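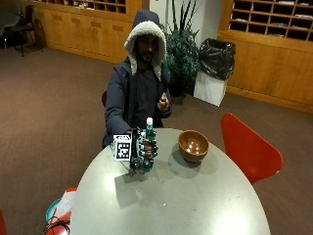
Heat the office. There, said it.

Every year the same thing. Cold snap in March, building people already flipped the boilers to summer mode, and half my floor is typing in coats. Somebody asks. Answer: the thermostat reads fine. Sure. The thermostat is in the hallway next to the copier.

I worked at Hornach for 3 winters and the rule there was no space heaters, fire risk, ok, fair. But then fix the windows! Tenants above us at Kesix got new ones. We got a memo on layering. A memo. Almost 250 words of it, and not one on the draft.

And yes heating costs money. So does everyone going for a fourth coffee becuase their fingers hurt. So do sick days. Never see those on the utility bill, so they don't count I guess.

What I'd want is boring. Put a sensor where people sit. Let each floor have it's own dial. Keep the boiler on until it's warm outside and stop going by the calendar. Revano did it floor by floor and the complaints stopped.

More on windows next week, if I can feel my hands.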